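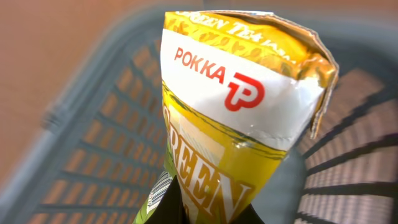 Emon Softball Club to Play Home Games at Tambunan Park

BELTENORA, August 28, 2022 - Emon Softball Club will play its fall home schedule at Tambunan Park under an agreement with the Beltenora parks department. The deal runs for two seasons and covers all nine home games each fall, plus practice time on weekday evenings.

The club has been without a regular home field since May, when its lease at the old county diamond ended and the land was sold. The team played the rest of its spring schedule on the road and practiced at a high school field outside the city.

"We played a lot of away games and spent a lot of time on a bus," said Teodora Babić, general manager of the club. "The players wanted one place to keep their gear and one infield to learn. Tambunan Park gives us both."

The main diamond at Tambunan Park was built for youth baseball and has been changed over for softball this summer. Crews took out the raised pitching mound, moved the bases in, and replaced the grass infield with dirt. A portable outfield fence will go up before each home game and come down afterward so that youth soccer teams can keep using the outfield grass. The two dugouts have new benches and roofs. The backstop netting was also replaced and now extends past the end of each dugout.

Seating at the field is limited to 300. All of it is bleacher seating behind home plate and along the first base line. Fans may also bring lawn chairs and blankets to the grass slope beyond third base, where there is no assigned seating. Chairs must be set up behind the painted line.
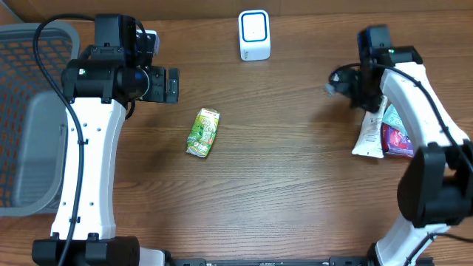 A robot arm on each side of a wooden tabletop.

Single-game tickets cost $5 and will be sold online through Ultis and at the park gate. Children who are shorter than the gate counter get in free with an adult. Season tickets cover the full home schedule and come with a parking pass for the north lot. People who held season tickets for the spring and did not ask for a refund will have the missed games credited to their fall account. They do not need to call or fill out a form.

Gates will open one hour before the first pitch. Coolers are allowed on the slope but not in the bleachers. Glass bottles are not allowed anywhere in the park.

Danica Popescu will return as head coach. She said the change in fields will affect how the team plays.

"The old place had a short left field, and we built our lineup around that," Popescu said. "This one is even on both sides. We're going to bunt more and run more. Our outfielders have more ground to cover, and we've worked on that in practice."

Popescu expects to keep most of the spring roster. The club is still looking for a backup catcher and a left-handed pitcher, and will hold an open tryout at Tambunan Park before the season starts. Players should bring their own glove, helmet, and cleats. Metal cleats are not permitted on the field under park rules. Catchers should bring a full set of gear.

The field has no permanent lights, so home games will be played in the afternoon. The parks department is looking at the cost of adding light poles but has not set a date for a decision. Rained-out games will be made up the following afternoon when the field is free, and tickets for the original game will be honored. If no makeup date can be found, ticket holders may use the ticket for any later home game that season.

The Beltenora parks department will mow and water the field. The club will line the field before games, rake the infield afterward, and pay for the outfield fence. Youth leagues that already had time reserved on the diamond will keep it.

The full home schedule, tryout time, and parking map will be posted at the Tambunan Park office and on the club's website.

About Emon Softball Club

Emon Softball Club is a women's fastpitch team based in Beltenora. The club plays a spring and a fall season and runs a summer clinic for middle school players.

Media contact: Teodora Babić, general manager, Emon Softball Club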